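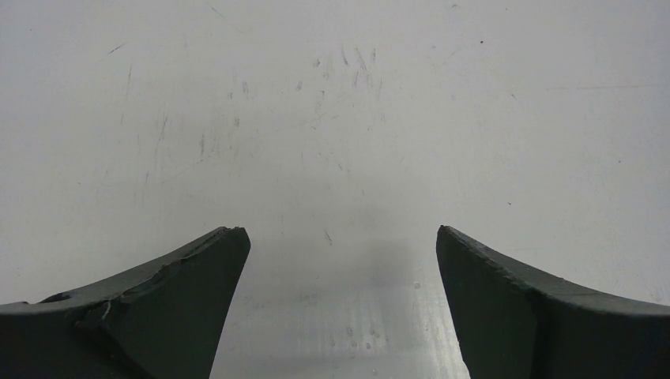
Off-white and well scuffed: one of the surfaces at the Gemach lending room in Flarnport, 11/7/22.

The Gemach lending room on Hafstein Street will be getting its work surfaces cleaned up and repainted before the winter rush, and anyone who has ever dragged a borrowed roasting pan or a folding crib across one of them will probably agree that the time has come.

The lending room, where Flarnport families can borrow household things for a weekend or a season and bring them back when they are done, last had a proper coat of paint in July nine years ago. A great many tablecloths, punch bowls, card tables and high chairs have crossed the worktops in that time, and the pale finish has taken on the sort of scuffs that a damp cloth and a bit of elbow grease will no longer shift.

"I used to go over them every evening and tell myself they looked a little better," said Nanna Ketilsson, who has run the room for most of its life and still writes out the loan slips by hand. "Then my sister came by to return a fish kettle and asked me when we were planning to paint. So that settled it, really."

The work will be done in stages so that lending can carry on through the whole business. The long worktop by the door goes first, followed by the sorting tables at the back, where returned items are wiped down and checked for missing lids and screws before they go back on the shelves. Each stage should take three days, most of that being drying time, and borrowers are kindly asked to hand things over at the side window while it is going on.

Paint and sandpaper are being supplied by Grodix, the hardware store across the street, at a reduced price. The rest of the bill, some $295, will come out of the jar that has stood beside the loan book since spring — a jar that began, as regulars may remember, as a fund for a new kettle. The old kettle has been given another year.

Ketilsson would also like to hear from people with an opinion on the color. She has four sample cards pinned up by the coat hooks, all of them some shade of cream or white, and passersby are welcome to step in and put a pencil mark next to the one they like best. Late returns, she added, can be brought back during the painting without any fuss at all.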